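Stonen to limit plastic flowers at hillside cemetery from May

Visitors to the hillside cemetery in Stonen will have to take artificial flowers home after two months under rules approved by the town council this week. Fresh flowers may stay until they wilt, as before.

The change takes effect in May and covers all 1737 marked graves on the site. Silk, plastic and foam arrangements left past the limit will be removed by grounds staff and kept in the shed by the lower gate for 30 days. Families can collect them there on any morning before 11 a.m.

The council said faded petals and loose leaves have been blowing into the drainage ditch along Durkari Road, which backed up twice over the winter. Crews pulled 133 bags of material out of the ditch and the culvert below it. Most of it was plastic foliage, according to the public works report, along with ribbon and florist's wire.

Artificial flowers have become the usual choice at the cemetery, which has no water tap on its upper terraces. A survey mailed to plot holders drew 491 replies, and more than half said they leave artificial arrangements all year — many because they live too far away to visit often. 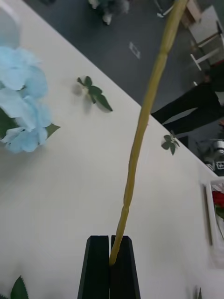
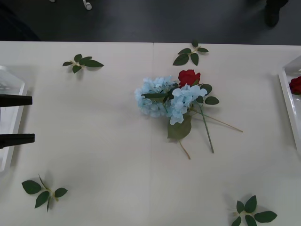
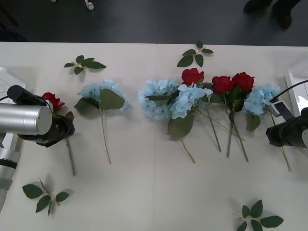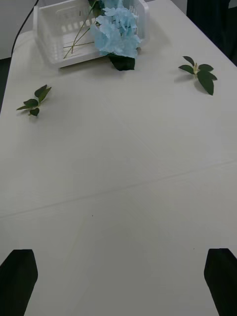 Ehsan Rashti told the council the limit was too short for people who travel. My mother is on the top terrace and I get there at Easter and again in the fall, he said, so whatever I bring in spring will be in a shed by summer. He asked for a six-month limit and a tap on the upper path.

The council voted down the longer limit but agreed to get a price for the tap. A line would have to be run up from the lower gate, and the work could not start before the ground is dry enough for a digger.

Daithí Quinlan, who chairs the council, said arrangements fixed inside a stone vase or a covered holder would be treated the same as loose ones. Wreaths on the veterans' wall are exempt, as are flags.

Notices will go up at both gates in April, and a letter will be sent to plot holders with a current address on file. Anyone who has moved can update their address at the town office on Zarei Street. The rules do not apply to the churchyard, which is run separately.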